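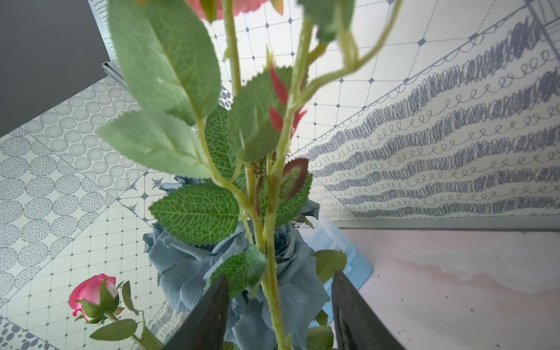
Do you strip the leaves off artificial roses before they go in a vase?

Only the ones that would end up inside the neck. On a clear glass vase I take off anything that sits below the rim and leave the rest alone, because the foliage higher up does half the work of hiding the gaps.

Hi all,

I've been meaning to answer the message below since Friday and kept getting pulled back to the table to try one more thing (you know how it goes). Quoting it in full so the digest readers can follow:

> Hello list,
>
> I've inherited a big box of artificial flowers from a shop that closed, mostly roses, plus tulips. I'd like to make one mixed arrangement for the front desk at work. Everything I try looks like a broom. The stems are stiff, the blooms all sit at the same height, and I can see every bit of green plastic through the glass. I have pinks and a dull sort of blue and I'm not sure they even belong together.
>
> Should I give up and buy a ready-made one? The Comside ones are 50 dollars and look fine.

Please don't give up! You have the makings of something really lovely there. Dusty blue and pink is one of my favorite pairings, and if your tulips happen to be cream or pale yellow you're set. Blue roses on their own can look a bit flat and gray. Put cream-yellow next to them and suddenly the blue wakes up. Then pink comes in and warms the whole thing.

About the broom problem. Most of us (me included, for years) gather the stems in one hand, tap them level on the table and drop the lot in. Everything comes out the same height and points straight up. Try building it in the vase, one kind of flower at a time:

1. Blue roses first, clustered fairly close. They're the ruffly ones and they give you a middle to work from.
2. Tulips next, spread out. Put a couple on one side and a couple on the other, never at matching heights.
3. Pink roses last. Keep them lying beside the vase until you're ready and add them singly, biggest bloom first.

Cross the stems as you go. The first goes in leaning left, the next leaning right, and after four or five they start to lock each other in place. It's so satisfying when that happens! You can let go and nothing slides.
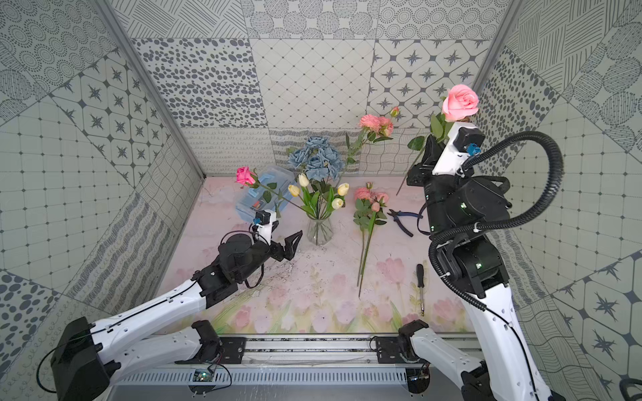 How long should the stem of a large open rose be?

About one and a half times the height of the vase, measured from the base of the vase to the top of the bloom. If the flower is very full, go a little shorter so the weight doesn't tip it outward.

I'd hold off on the wire cutters, though. Bend first. Nearly all of these stems have wire up the middle, and a kink an inch or two from the bottom takes off as much height as you like. I cut a beautiful one down too far last June and it's been a napkin decoration ever since.

Buds are worth a separate mention. If you find any little ones in that box, the tight kind with the green sepals round them, save them for the low front edge. Big blooms down there look heavy, and a bud fills the same hole and looks as if it's on its way up.
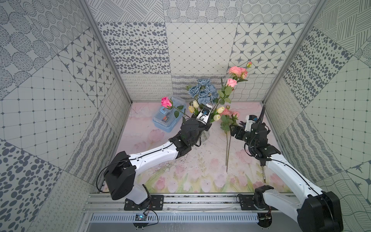

On the see-through glass, I know some people here swear by filling it with pebbles or those clear beads. I've used Drokus beads (a bag of 200, which is more than enough for a medium vase) and they do hold stems nicely, but they make the thing heavy and you can't change your mind halfway. My preference these days is to leave the glass plain and let the stems cross. Green stems in clear glass look right to me. Wash the vase well first, inside too, and dry it with something that doesn't shed.

Leaves: fluff them. Fake leaves get packed flat in the box and come out looking ironed. Hold each one at the base, give it a small twist, and curl the tip down over your thumb. If yours come in mixed colors, with a few reddish young ones among the green, turn those to the front. They're the best part of a decent artificial rose and they're always hiding round the back.

If they're dusty, use a soft paintbrush. A hairdryer on cool works too, but do it outdoors, please learn from my curtains.

One question back to you, and to anyone else: has anybody tried the Rey floral tape on stems that have lost their coating? Mine are going white at the bends and I'd love to rescue them before I do the next one. I looked at Burik as well, but it only comes in dark green and my stems are a much paler, yellower shade.

Do post how the front desk one comes out!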